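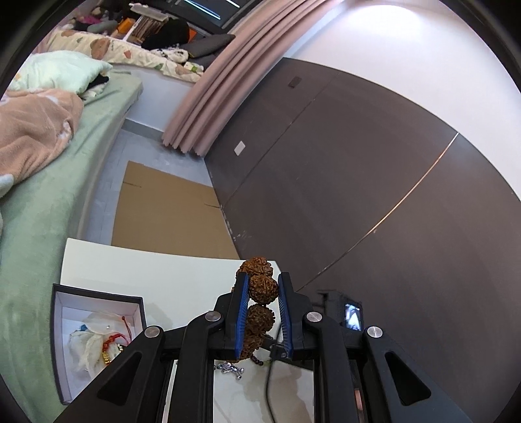
Tuesday, after tea

Finally made a start on the jewellery. It has been sitting in the wardrobe since the move to Skultarbridge and I was sick of lifting it out of the way. Put everything on the white table and sorted by what it was, then by whether I'd wear it.

The brown seed beads are staying. They're rough and wrinkled and catch on wool, but I wear them more than anything else -- mostly in August, with the plain dress. The red braided cord with the gold ornament can stay in with the sheer pouches for now. Jayanthi Kotian wants first refusal on anything violet, so I've promised her the silver and violet piece.

Cleiton rang at ten past five about the boiler and kept me 26 minutes. Dirkum want 200 for the call-out alone. Told him to try Bagheri first.

Went back to it afterwards. I keep changing my mind about the dark green bracelet. I like the pink and white charm by the clasp, less so the bunch of silver ones at the other end, which knock against the desk when I type. Kept it in the end. The brown and amber one has the black box. 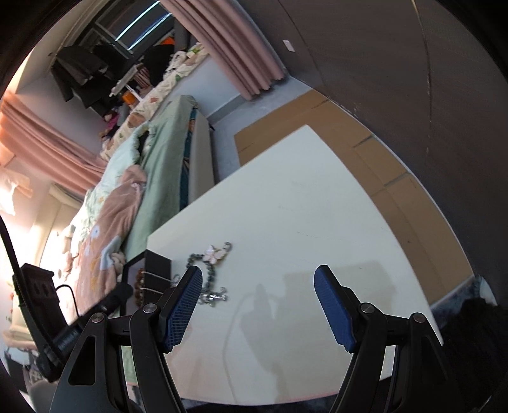
Wednesday's jobs

Ring Bagheri before nine if Cleiton hasn't. Buy more small pouches. Take the violet piece round to Jayanthi and get my casserole dish back.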